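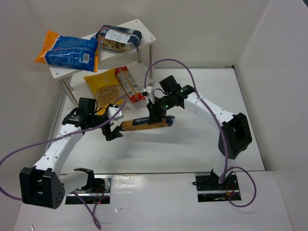
双层置物架,上层放袋装食品

厨房袋装食品和干货的收纳与保存

更新于2018年11月26日 | 栏目:厨房收纳

袋装食品最难收。瓶瓶罐罐有固定的形状,袋子没有,满的时候鼓着,吃掉一半就塌下去,往柜子里一塞,前面的压住后面的,过半年翻出来一包结块的淀粉。下面的做法是我家里用了几年留下来的,按种类分开写,需要哪段看哪段。

一、先清一遍再谈收纳

买架子、买盒子之前,先把所有袋装的东西拿出来放到桌上。冰箱冷冻室里的也算。橱柜最上层、水槽旁边的抽屉、阳台的纸箱,都翻一翻。

过期的扔掉。没过期但是有哈喇味的坚果、芝麻、花生也扔掉,油脂氧化以后炒一炒是救不回来的。面粉用手指捻一下,有丝状物或者小颗粒粘连,多半是有虫了,整袋处理,不要过筛接着用。

同一种东西开了两袋的,合成一袋,日期按早的那袋算。调料包、酱包、泡面里剩下的粉包另外放一个小盒,一个月内没用掉就不留了。

清完以后把柜子擦一遍。先用干刷子把角落里的碎屑扫出来,再用拧干的抹布擦,最后敞着门晾半天。柜子没干透就放东西,等于白擦。层板上有排孔的柜子,孔里容易藏虫卵,用牙签缠一点棉花蘸白醋转一圈,不用的孔可以拿透明胶带封上。

二、放在哪里

灶台上方的吊柜温度高,油烟也重,适合放餐具和锅盖,不适合放米面。水槽下面潮,放清洁用品。冰箱顶上很多人爱放零食和挂面,夏天那个位置很热,挂面还行,巧克力、坚果、油炸的东西不要放。

比较合适的位置是离灶台远一些的台面靠墙处、落地柜中间几层、餐边柜。阳光直射的窗台不放食品。

厨房朝北、墙面返潮的,柜子和架子都不要贴死墙,留两指宽的缝。我家北墙每年三月返潮,那阵子靠墙的东西往外挪,过了再推回去。

地上不放袋子。整袋的米买回来放地上的,垫个矮凳或者木条。

三、台面上的双层架

台面小的厨房,双层架比多买一个柜子实在。选的时候看下面几条。

层高。下层要放得进家里最常用的罐子,还要留出手伸进去的空。很多架子下层做得太矮,放进去拿不出来,最后就变成堆杂物的地方。买之前拿卷尺量一下自己家的罐子,别只看商品图。

层板的角。圆角比直角好,厨房里转身容易蹭到。

腿。金属腿结实,脚底最好带塑料垫或者自己贴毛毡片,石英石台面不怕刮,木台面怕。腿上的螺丝装好以后过一个月再拧一次,刚装的架子受力以后会松一点。

板面。光面的好擦,缝隙越少越好。镂空的网架通风好,可是细长的袋子会卡进去,粉类漏了也会直接掉到下层。用网架的可以在上面铺一块裁好的软垫,厨具店论米卖的那种就行。

重量。重的放下层,轻的放上层。两斤以上的粉袋、整罐的油不要放上层。

我先后用过两个架子。头一个是Zudley的,板子薄,放满以后中间往下弯,后来挪去放毛巾。现在这个是Bangera的,宽40厘米,放在台面的角上正好。斜着放也可以,墙角那块死角平时用不上,架子斜过来以后两边都能伸手。

架子不要塞满。留出一个袋子的空位,做饭的时候拿下来的东西有地方放回去。

四、袋子怎么封口

封口比容器重要。袋子封得好,放在原包装里就可以,不用样样都倒进罐子。

橡皮筋:最便宜,适合短时间用。袋口先往下卷,卷到贴着食物,再横着套两道。直接把袋口拧起来扎的,时间长了会松,塑料袋拧过的地方还会裂。橡皮筋一年换一批,老化以后会断在袋子里。

长条封口夹:适合宽口的袋子,比如面粉、奶粉、大袋薯片。夹之前把空气压出去,袋口折一折再夹,比只夹一层要紧。夹子的长度要比袋口长,短的夹不严。

晾衣夹:木的塑料的都行,临时用。夹两个,一边一个。

自封条:很多袋子自带,用几次以后槽里会进粉,合不上。拿干的旧牙刷刷一下就好了。刷了还是合不上的,外面再加夹子。

封口机:手持的小封口机对薄塑料袋有效,对铝箔袋要看功率。我用的那个Vuvow的小封口机,薄袋没问题,厚的咖啡袋封不住。封的时候袋口要平,里面不能有粉,有粉的地方一定漏气。用完把电池抠出来,放在抽屉里容易误触。

剪口的时候尽量剪直,剪小。沿着锯齿撕容易撕歪,一歪就不好封了。液体和细粉剪一个小角,颗粒大的才剪整边。剪下来的小塑料片当场扔掉,别留在袋子边上,容易掉进锅里。

五、什么时候该换成罐子

天天用的,换成罐子。盐、糖、淀粉、茶叶、咖啡、早饭吃的麦片,开开关关的次数多,用罐子省事。

有虫的风险、要放两个月以上的,换成罐子。面粉、小米、绿豆、红豆、杂粮粉属于这一类。

容易串味的,换成罐子。花椒、八角、孜然、咖喱粉、虾皮、干香菇。虾皮和茶叶千万不要放在同一层。

其余的留在原袋里。原袋上有日期、有做法、有配料,倒出来就没了。一定要倒的,把袋子上印日期和做法的那一块剪下来,用胶带贴在罐子背面。

罐子挑方的,圆的浪费地方。口要大,手能伸进去洗。玻璃罐不吸味,放调料好;塑料罐轻,放麦片和挂面好。带密封圈的罐子每次清空都要把圈取下来洗,圈底下的槽里最脏。圈洗完要晾干再装回去,湿着装会长霉点。

往罐子里加新货之前,把旧的倒出来,新的放底下,旧的放上面。嫌麻烦的,就等旧的吃完再开新的。直接往上加,罐底的东西可能几年都没动过。

买罐子别一次买全套。先买两个,用一个月,看看口径和高度顺不顺手,再买同款。Astetura有一款方罐,我一开始买的是大号,装豆子太深,每次都要倾着倒,后来换成中号才好用。大号拿去装挂面了。

六、分类放法

米

买小包装。两口之家一次买五公斤就够了,十公斤的便宜不了多少,夏天吃到后半袋容易生虫。米桶每次见底要洗,洗完晒干再装。往米里放花椒可以,用纱布包上,一个月换一次。已经生了米虫的米,摊在阴凉通风的地方让虫子爬走,不要在太阳下暴晒,米会裂,煮出来发碎。天热的时候分装成小袋放冷藏,效果最好。

面粉

低筋高筋分清楚,袋子上写大字。面粉吸味很厉害,不要挨着洗衣粉和香皂。长时间不用的放冷冻,用之前提前拿出来回温,袋子先别打开,等外面的水珠干了再开。全麦粉含油,比白面粉坏得快,开封后放冷藏,尽快吃完。

挂面和意面

开封后最怕折断和受潮。高的罐子竖着放。没有高罐子的,用保鲜膜把整把卷起来,两头拧紧,平放。湿面条和半干面条不算干货,按包装上的要求放冷藏。

粉丝粉条

硬,占地方,容易扎破别的袋子。单独放一个长盒或者放柜子最里面。吃的时候先用剪刀在袋子里剪断再倒出来,碎渣不会崩得到处都是。

豆子

晒干的豆子不怕放,怕虫。新买回来的豆子在冷冻室里放几天,再拿出来装罐,虫卵基本就解决了。拿出来的时候同样要等回温再开袋。放了很久的豆子煮不烂,提前一夜泡上,水里加一点点小苏打,煮之前把水倒掉换新的。

干香菇、木耳、黄花菜

这几样看着干,其实吸水很快。阴雨天摸一摸,发软了就拿出来晾,或者用烤箱最低温烘一下,凉透再收。木耳泡发不要过夜,尤其夏天,泡多了吃不完的沥干放冷藏,第二天吃掉,发黏有味的不要吃。香菇的碎渣留着,打成粉拌馅。

海带、紫菜、虾皮

味道重,密封以后再套一层袋。紫菜受潮会发紫发软,在干净的锅里不放油小火烤几秒,能恢复一些。虾皮放冷冻,用的时候直接抓一把,不需要解冻。

坚果

带壳的放常温,去壳的放冷藏或者冷冻。一次拿出一周吃的量。有苦味的当场吐掉,别舍不得。

红糖、冰糖、白糖

红糖结块是水分跑了,放一片新鲜面包或者苹果在罐子里,盖上盖过一夜就松了,松了以后把面包拿掉。白糖结块是吸了潮,倒出来敲开,不影响吃。冰糖招蚂蚁,罐口要擦干净。

调料粉

大袋买,小瓶用。小瓶装够一个月的,大袋封好放远离灶台的地方。不要拿着瓶子在冒热气的锅上面抖,蒸汽进去就结块。用勺子舀到小碟里再下锅。

茶叶和咖啡

避光、避味、少开盖。绿茶放冷藏,一定要密封好,拿出来要回温。红茶、乌龙常温就行。咖啡豆的原袋上多半有排气阀,不必换罐,把袋子卷紧夹好。

零食

饼干、薯片开了当天吃完最好。吃不完的夹紧,别和水果放在一起。饼干软了,用烤箱低温烘几分钟,凉了就脆。软糖、果干夏天会粘成一团,放冷藏。

宠物粮

和人吃的分开放,连袋子一起放进大桶,不要直接倒进桶里。桶壁上的油垢难洗,时间长了有味,猫狗也不爱吃。

七、标签

标签写三样:名称、开封日期、到期日期。名称写全,别写“粉”,玉米淀粉、土豆淀粉、糯米粉看起来都一样。

纸胶带加油性笔最好用,撕下来不留胶。贴在罐子侧面,不要贴盖子上,盖子会换错。放在抽屉里的例外,抽屉里只看得见盖子,就贴盖子,侧面再贴一张。

冷冻室里的标签用普通纸胶带会掉,贴之前先把袋子擦干,在常温下贴好再放进去,或者直接拿油性笔写在袋子上。

标签上沾了油就换一张,不要在旧的上面再写。

八、防潮

食品干燥剂可以重复用的不多。硅胶的那种,带变色颗粒的,变色以后按包装说明烘干可以再用。生石灰的用过就扔,不要拆开,不要沾水,会发热伤手。家里有小孩的,干燥剂一律放在罐子底部或者粘在盖子内侧,不要散放。

不知道是哪种的干燥剂,按生石灰处理。脱氧剂跟干燥剂是两回事,打开包装以后很快就失效了,留着没有用。

自己做的防潮办法也有几个。炒过的大米用茶包袋装起来,放进盐罐、糖罐里,两周换一次。海苔和饼干袋里带的干燥剂,开封当天可以挪到别的罐子里接着用几天,再久就没效果了。

雨季把除湿机放在厨房门口开两小时,比在每个罐子里放干燥剂都管用。没有除湿机的,开空调的除湿,门开着。做饭时抽油烟机要早开晚关,煮汤的水汽最多,关火以后再抽几分钟。

九、防虫

厨房里常见的是米象、面粉里的小甲虫和一种灰褐色的小蛾子。蛾子在墙角和天花板飞,说明柜子里某个袋子已经有幼虫了,打蛾子没有用,要把源头找出来。

找的时候看这几处:半年没动过的杂粮、宠物粮、干辣椒、晒干的花草茶、装饰用的干谷物、抽屉底下漏出来的碎米。干辣椒也会生虫,很多人想不到。

找到源头以后整袋扎紧扔到楼下,别扔厨房垃圾桶。旁边的袋子一个一个对着光看,有小孔的一起处理。柜子吸尘,吸完把集尘盒倒掉洗净。放东西进去之前,所有还要留的粮食先冷冻几天。

蛾子的诱捕板可以放一张在柜顶,用来看还有没有。一个月没有新的粘上去就算清干净了。

杀虫喷雾不要喷在放食品的柜子里面。

十、每周和每季度做什么

每周买菜之前看一眼架子和柜子,快到期的往前放,这周的菜围着它们做。看的时候顺手把没夹紧的袋子夹好。

清单贴在柜门里侧,吃完一样划一样,出门之前拍一张带走。清单只写常备的,不要把偶尔买一次的也写上去,太长就没人看了。

每季度把架子上的东西都拿下来,擦板,擦腿,紧一遍螺丝。层板上的油膜先用厨房纸蘸一点温的小苏打水敷一会儿再擦,用钢丝球会擦花。白色的板子发黄,牙膏能擦掉一部分,擦不掉的就是老化了,不用再费劲。

擦完别急着放,等干了再往上摆,先摆下层,再摆上层。

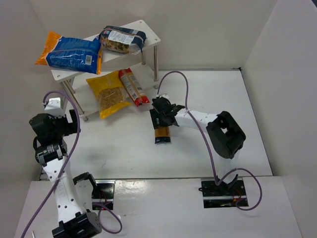
有读者留言说,她家的架子照这个办法分了上下两层,重的在下,轻的在上,用了一阵还是乱,主要是家里几个人拿了以后都不放回原处,问是不是要在层板上画格子。

画格子没有必要,搬动一次就对不上了。可以试试小筐。同一类的袋子竖着放在一个浅筐里,早饭的一筐,煲汤的一筐,烘焙的一筐,拿的时候连筐拿下来,用完连筐放回去。筐的高度比袋子矮一截,露出袋口,上面写的字才看得见。筐底不要带大孔,粉会漏。

还乱的话,就是东西太多了。台面的架子只放这一周要用的,其他的回柜子。

另外有几个常被问到的问题,一起写在下面。

袋子上的保质期开封以后还算数吗?

不算。袋子上写的一般是没开封时的期限,开封以后要短得多。有些袋子会写“开封后请尽快食用”或者给出天数,按那个来。没有写的,粉类和杂粮我按两个月吃完来安排,坚果按一个月,饼干按一周。有异味、变色、发黏的,不管日期都不要吃。

真空机值不值得买?

看吃什么。经常买整块肉、腊味、大量坚果的家庭用得上。只存米面杂粮,用处不大,冷冻加密封袋就够。真空袋抽面粉容易把粉吸进机器里,要抽的话先把面粉放进普通纸袋,再整个放进真空袋。尖的东西,比如虾干、带壳的海货,会扎破袋子,外面裹一层厨房纸。

旧的饮料瓶能装豆子吗?

能用,要洗干净、彻底晾干。瓶口小,倒起来方便,洗起来不方便,装过一轮就不要再反复用了。装油和酸的东西不行。瓶子里有一点水汽,豆子就会发霉,晾的时候倒扣几天,对着光看瓶壁上没有水雾再装。

冷冻室满了怎么办?

先把纸盒都拆掉。冻饺子、冻虾仁、冻丸子的外盒很占地方,拆掉以后袋子平铺冻硬,再像书一样竖起来排。做法剪下来夹在封口夹上。平铺的时候底下垫一个烤盘,冻好以后抽走。

汤和肉馅也一样,装进密封袋压平,用筷子在馅上压出格子印,冻好以后要多少掰多少。装汤的袋子不要装满,冻起来会胀。

花多少钱合适?

我家这一套连架子、罐子、夹子和纸胶带,总共花了446元,分了几个月买的。里面最贵的是罐子,买错的也是罐子。用得最多的是11个长条封口夹,洗衣服的夹子后来就还给阳台了。要是预算少,只买夹子和一卷纸胶带,其他的用家里现有的果酱瓶、饼干盒,也能收得很好。

果酱瓶去标签的办法:温水里泡半小时,纸撕掉,剩下的胶用食用油抹上放一会儿,再用洗洁精洗掉。瓶盖里有味道的,瓶盖朝上晒一天,还有味就只装有盖纸的干调料,或者换个盖子。玻璃瓶有磕口的不要用,玻璃渣掉进去看不出来。

租的房子,厨房什么都不能钉,怎么放?

用落地的或者台面的架子,不用打孔。吸盘挂钩在油烟大的墙上撑不了多久,挂抹布可以,挂装了东西的篮子会掉。柜门内侧可以粘一个薄的盒子放小袋调料,粘之前用酒精擦过柜门,粘好以后放一天再装东西。搬走的时候用吹风机吹热了慢慢揭,别硬扯,会把贴面带下来。

冰箱侧面是铁皮的,可以用磁吸的架子,只放轻的,保鲜膜、封口夹、纸胶带、油性笔都放在那里,用的时候不用到处找。买之前拿一块冰箱贴试试侧面吸不吸得住,有些冰箱侧面吸不住。侧面发烫的冰箱也不要放食品在上面。

家里老人不肯扔东西怎么办?

不要趁他们不在的时候扔。过期的拿出来放在一边,一起看,有虫有味的当面说清楚。还能吃的,当周就做掉。存塑料袋的习惯改不了,就给一个固定的盒子,盒子满了再来的袋子就当垃圾袋用。分装的标签字写大一点,用黑色的笔,颜色浅的老人看不清。

盐要不要封起来?

盐不会坏,只会结块。敞口的盐罐放在灶边没关系,勺子保持干的就行。加碘盐少晒太阳,别敞着放在火边上。整袋没开的盐放哪里都可以,别放在铁皮盒里,漏一点盐出来,盒底很快就锈了。

补充一点关于搬家的。搬之前两周就不要再买干货了,先吃存货。剩下的粉类用胶带把夹子缠住,外面套垃圾袋,竖着装箱,箱子上写“厨房,袋口朝上”。罐子里不要留东西,玻璃罐空着包,盖子另外装一袋。油和酱油放在最后一箱,跟着人走。到新家头一天只拆盐、油、米、面条和一口锅,其余的等柜子擦干净晾好再往里放。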